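How do you keep snack bags fresh without buying a pile of clips?

Asked in Kitchen & Pantry

We go through a lot of snacks in this house and I'm tired of finding half a bag of stale crackers at the back of the cupboard. I bought a set of 10 plastic clips in March and I can find 3 of them. Rubber bands slide off the shiny bags, and folding the top over does nothing once somebody shoves the bag back in the cabinet. I don't really want 500 matching jars either, we rent in Clarnness and the kitchen is tiny. What do you all do?

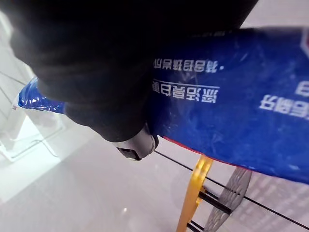
Hsin-yi Chu
Twist it! Squeeze the air out first, from the bottom up, then twist the neck of the bag three or four times, fold the twisted part down and put your rubber band around the doubled-over bit. The band stays put that way because there's a lump for it to grab. My mom did this with everything – rice, dried mushrooms, sugar – and I still do it with anything that has enough empty bag left at the top. It won't work on a bag that's still full to the brim, so have a few crackers first (oh no, what a hardship).

Two more things. Keep them away from the stove, mine used to live in the cabinet right over it and everything went soft in a couple of days. And if something has gone a little stale, spread it on a tray and give it a few minutes in the oven at 200. That's Fahrenheit! Let it cool all the way before you decide if it worked, warm crackers always seem soft to me. Don't do this with anything that has chocolate on it, I've ruined a tray of Kukari wafers and the tray too, almost.

Tímea Dobos
I use clothespins. The wooden kind with a spring, from the Bodnár discount store in Vernamgate, they come in a big sack and cost next to nothing. Fold the top down tight a few times and put one at each end of the fold. One in the middle lets the corners pop open, so two. Mine hang on a string inside the pantry door so I see when they're running low.

Chips I just pour in a bowl and we finish them.

Unnamed guest
freezer. works for nuts and crackers, don't know about chips

Reply from the person who asked
Tried the twist thing last night on the pretzels and so far so good, thanks! I'm getting clothespins too. No room in the freezer, it's all soup.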